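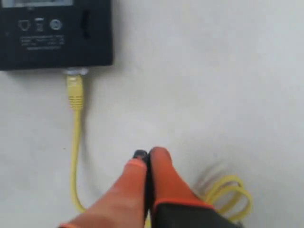 Industry > Electronics service > Skustham return center

Last updated: Jul 7, 2024

The Skustham return center is a workplace for the testing and repackaging of used network equipment, operated by Burkon. It receives routers, modems and small switches returned by subscribers of regional internet providers. Bench testing at the site was partly automated under a program named Zandutura, which places robot arms at stations formerly staffed by one technician each.

Process

A returned unit is scanned, wiped down and placed on a light-colored bench. An Ethernet cable is connected to the port under test, and the station software checks link, speed and error rate. The cable is then released and moved to the next port. On a unit with several ports, handling the connector takes longer than the electrical test.

The automated stations use a two-finger gripper with a camera near the wrist. The camera locates the edge of the casing and the port opening. Dark casings on a pale surface are found reliably; white casings need a darker mat. Slack cable is the most common cause of stoppages. A loop lying in the path of the arm may be dragged, which shifts the unit and forces a new position check. Operators are instructed to coil spare cable to one side of the working area before starting a cycle.

Printed labels are read at a separate station with fixed lighting, as the text on many casings is too small for the wrist camera.

Staffing

Before the change, a technician handled one unit at a time and made up to 600 cable insertions per shift. Complaints of thumb and wrist pain were recorded regularly. With the arms in place, one operator supervises 4 stations. The job consists of loading and unloading units, clearing stops, replacing worn cables and deciding on units the software can't classify.

Six technicians were retrained as station operators. Others moved to repair, where damaged ports are replaced by hand. Job grades were revised in December after operators objected that clearing faults had been classed as machine tending. The revised grade counts fault diagnosis as skilled work.

Pace has remained a point of dispute. A manual technician could pause between units, while a stopped station raises an alert after 260 seconds. So-yul Woo, who led the workplace review, recommended that alert logs be kept out of individual performance ratings. Burkon adopted the recommendation for the day shift only.

Limitations

Units with bent contacts, broken latches or nonstandard port positions are tested manually. So are coaxial connections, which require a twisting motion the gripper does not perform well.

See also

Adebisi connector test
Cable handling
Machine tending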